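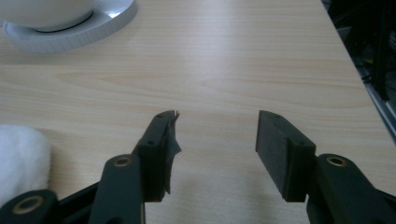 Wattimena wrote back on the first draft of this chapter that a buyer does not read a parts list before he knows how many stations he must pay for, and asked that the station count should come first. We have changed the order, so please begin with step 1 even if you already have a price from your dealer.

Section 5. Planning and budgeting your hand-held gripper stations

Revised 17 May 2021. This section is for the person who prepares the order. Mounting and cabling are explained in Section 8.

5.1 Before you ask for a price

1. Decide how many stations will work at the same time. One station is one operator, one table and one pair of grippers. Do not count a table that is only used for storage.

2. Write down which objects the operators will handle in the first three months. Small, flat things and soft things put different demands on the fingers, and the dealer will ask you for this list.

3. Measure the floor. The table itself is the small part. You must also have place for the rail, the stands and the cables behind the table.

4. Fill in the Linier order sheet, one line for each station. The base price for one pair of grippers with cables is 2065 euro, without tax and without delivery.

Note: The base price does not include the table, the rail or the objects. Many customers discover this only when the invoice arrives.

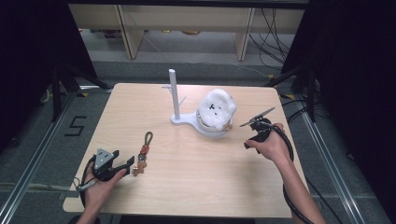
Fig. 5-1. Station in use, one gripper in each hand.

5.2 Cables and floor space

5. Plan the cable way before you order the cable length. Each gripper has its own cable, and it must follow the forearm of the operator without pulling. A cable which is too short cannot be extended later, it must be replaced.

6. Give every station a number and mark it on the floor. Use the same number on the order sheet, so that spare parts go to the right table.

Caution: Do not let a cable lie where the operator puts his feet. If you cannot avoid it, order the floor cover from Denwood together with the station.

5.3 Wearing parts

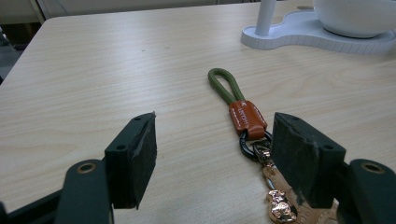
The yearly budget for wearing parts is the line that is most often forgotten. A set of finger pads costs 391 euro and is not covered by the guarantee. Order the first spare set with the station, as delivery of single sets can take up to 8 weeks. We recommend to inspect the pads at the start of each week. Worn foam with a frayed upper edge, like on the left finger beside the keys, should be written in the station log with the date. Also put keys and other metal objects on your object list in step 2, and tell the dealer how often they will be used.

7. Reserve money for at least two sets of pads per station and year. If you run two shifts, reserve for four.

8. Keep the pads in their bag until you need them, in a dry cupboard.

Note: Werkis pads from the older series have another hole distance. They do not fit, also not with an adapter. If you still have some in stock from before February, please ask your dealer for an exchange.

9. Sign the order sheet and keep one copy with the station log.

Continue with Section 6, Receiving the goods.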